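GARNINAR: THE ARM THAT CAUGHT UP
Speaker notes, 20 minute slot, Tretevthorpe robotics meetup, October

Slide 1. Title

Wait for the door to stop banging. Say who I am, say I work on teleoperation for Garninar. Don't do the joke about the train. It didn't work at Coste and the people from Coste will be in the second row.

Say up front: no one was hurt. One bowl was. People relax after that and listen to the boring parts, and the boring parts are the talk.

Slide 2. What we do all day

Operator puts on a headset, moves their hands, the robot's hands move too. Two arms, two hands with fingers, one low table. Tasks are the sort of thing you'd give a toddler to keep them busy: pick up a bun, put it in a bowl, take it out again. We are a well-funded toddler.

Mention that the operator is often only a few steps from the robot. On our risk form we had written "operator remote from workspace." Pause here. Let them enjoy it.
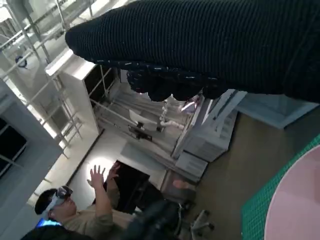 Slide 3. The morning in question

Setup was routine. Third run before coffee. The operator had the right hand parked and was lowering the left toward the bowl. Then the tracking dropped. It drops a lot. Bright light does it, turning your head does it, holding your hands too close together does it.

The robot did what it was supposed to and held still. The operator did what anyone does when a machine ignores them, which was to wave at it.

Tracking came back. The left arm went straight to where the operator's hand now was, at the highest speed it was allowed. The bowl was on the way. It crossed the room very well for a bowl.

Show the log plot now. Flat line, flat line, cliff. Leave it up for longer than feels comfortable.

Slide 4. Numbers

Gap in tracking: 175 milliseconds on the first dropout, and the system rode through that one nicely. Blink and carry on. The second gap was long enough for a person to get annoyed and wave.

Jump in commanded position when the link came back: 48 centimeters. Our step limit was supposed to catch anything over a couple of centimeters. Ask the room to guess why it didn't. Somebody always gets it. Don't look disappointed.

Slide 5. Why the limit didn't fire

The step limit compares each new target with the last one. When tracking was lost, Plavurard cleared the last one. Sensible enough, you don't want stale data lying around. So the first target after a dropout had nothing to be compared with, and a comparison with nothing passes. Every time. It had been passing for months.

The comment above that line of code reads "safe, first frame only." I wrote the comment. Own up to this quickly, and take a drink of water.

If asked: yes, there was a unit test. It tested that the limit was skipped on the first frame. It was green.

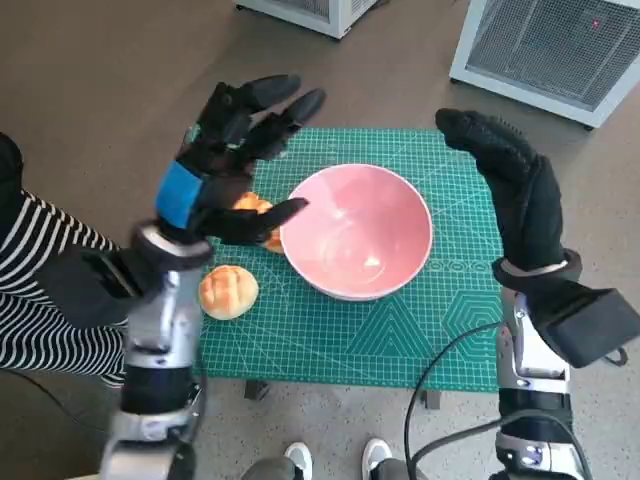 Slide 6. What we had been leaning on

Three things, and they all shared the same weak spot.

Speed cap. Set for getting work done. At 75 percent of maximum it still feels leisurely from the operator's side of the headset and quite lively if you are crockery.

Emergency stop. Works fine. We measured it afterward. The person holding it needs to see the trouble, understand it and press, and the whole event was over before the first of those. I had been counting the button as protection against sudden motion. It protects you from the second sudden motion.

The operator. Sees a frozen view, has no idea whether the robot is paused or the picture is. We had given them no signal at all. Then we wrote "operator error" in the first draft of the report. That draft has been deleted, although apparently the backups on that server are excellent.

Slide 7. How often it had already happened

This is the slide people photograph, so slow down.

We went back through the old logs looking for the same pattern. 152 times. Nearly all of them tiny, a finger twitch, a wrist correction, the kind of thing you'd put down to a tired operator or a fussy joint. A few were in the session notes as "arm a bit jumpy today." We had a whole habit of restarting Plavurard when the arm was jumpy, and it seemed to help. It cleared the last target, among other things.

Slide 8. Changes

Go fast here, they can read.

After any dropout the arm stays put until the operator brings their hands back to where the robot's hands are. A ghost outline shows them where that is. Operators hated it for a week.

The limit now compares against the measured arm position, which exists whether or not the headset is having a good day.

Tone in the ear when tracking goes. Different tone when it returns. We tried speech first, and being calmly told "tracking lost" forty times before lunch does things to a person.

The risk form says where the operator stands. With a tape measure and everything.

Slide 9. Still open

Short gaps are still ridden through with no re-alignment. I'm not happy with where the threshold is and I don't have a good argument for a different value. If somebody in the room does, get their email.

Also open: finger tracking goes through a separate path and I've only half read it. The comment at the top says "same as arm."

Leave five minutes for questions. Bring the pieces of the bowl, they're in the blue bag.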